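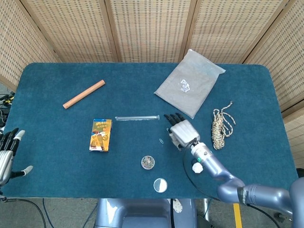 What does the planner do when it can't see the whole of an object? It guesses the hidden side from the part it can see, picks a grasp that would still hold if the guess were a bit off, and looks again once the hand gets close.

I got that out of one of the developers on Sumlow, the grasp planning software from Gomeo, over a very long coffee in December 2024. I'd gone in with 5 tidy questions and we got to maybe 2 of them (my fault, I kept interrupting!).

Search this site Go

Clear things were the first sore spot. "Glass is awful," they told me, laughing. "The depth reading goes straight through it and gives you the table. So for a while the planner was quite sure that a test tube was a dent in the carpet." The fix was a second pass that looks only at edges in the colour picture, and then argues with the depth map about who's right. I asked who usually wins. "Colour, if it's glass. Depth for nearly everything else."

Then we got onto rope, and I lost my whole page of notes to it. A box has a top and sides, so you can list the good places to grab it. A coil of rope is a different shape every time you put it down. "We don't model it at all. We look for a bit that sticks out, a loop or a tail, and go for that." It sounded like cheating to me and I said so. "Sure, but it's how I pick up rope."

And paperclips? Big groan. On a soft surface the fingertips can press in a little, which helps, but the planner has to be told the table will give. That setting lives in a file called Dabbas, which has grown to over 29 options, and my new friend would love to delete most of them. The old arm controller, Elto, used to stop dead at the lightest touch on the tabletop, so they rewrote the contact check in February and kept the rest.

I wanted to know what's next, expecting something grand. "Better logs," they said. "When a grasp fails I want to see which guess was wrong, on one screen, without opening 2 programs." Fair enough, I'd want that too, and I can barely work my own printer.

Filed under: Robots & Code, Interviews
14 shares Leave a comment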